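Chapter 7
Sorting and Setting Out

Before you start
By the end of this chapter you should be able to:
- group small household objects by use, shape and material
- choose a container that suits the group
- set out a work surface so that each object can be reached without moving another

Most homes hold far more small objects than large ones. A survey of one apartment in Winov listed 61 items in a single kitchen drawer, and the family who lived there used only a handful of them in a normal week. The rest were moved aside each time someone wanted a spoon.

Sorting begins with a question about use. Things that are used together are kept together, even when they look nothing alike. A sponge and a dish brush belong in one group. A sponge and a block of packing foam do not, though they may feel much the same in the hand.

Shape comes second. Blocks stack and sit flat against a wall. Round and oval things roll, so they need a rim to hold them. A plate or shallow tray with a raised edge is enough for one or two pieces, and a bowl is better for more. Material comes last. Soft things should not go under heavy ones, and anything used for cleaning is stored away from food.

Play food is a useful material for practice. It has the shapes of real fruit and vegetables, it does not spoil, and it can be handled many times by a whole class. The exercises in this chapter use play food together with ordinary sponges and plates.

7.1 The work surface

Clear the table first. Put the container near the middle and place the objects beside or behind it, with some bare surface left between them. You should be able to pick up any object without touching its neighbor.

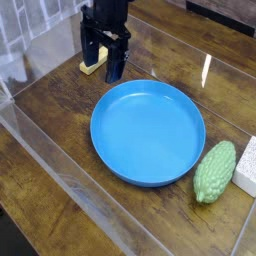 7.2 Choosing a container

A container should be a little larger than the group it holds. Measure the longest object in the group and compare it with the flat inside part of the plate or tray, leaving out the rim. If the object rests on the rim at either end, choose a larger container or a deeper one. Write down your choice in the table at the end of this section before you begin Exercise 1.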